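Table lamps in a shared work room, 2 min read

Started by pisgate_m, October 2020

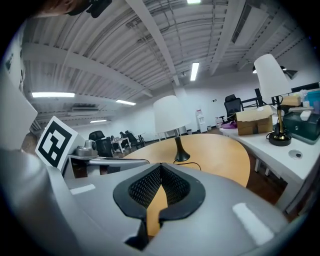

I have been given the job of making our work room at Skilla a bit softer in the evenings. The ceiling is white corrugated sheet with fluorescent lights, and people complain of headaches after six. So I am trying table lamps. The one with the white conical shade and glossy black base is on the curved wooden table, and the one with the brass stem is on the long white desk. My question is about the black cord, which trails over the tabletop. How do you fix this without drilling?

Replies (4)

gono77: Adhesive clips under the table edge. I have used them for 9 years and they hold well on wood.

Uzor_light: I don't agree with clips. They leave marks when you remove them. I would move the table nearer to a wall — then the cord simply falls behind.

pisgate_m: The table must stay where it is, people walk on both sides. I will try one clip first.

gono77: Clean the wood before, please. And choose warm bulbs, 400 lumens is enough for reading.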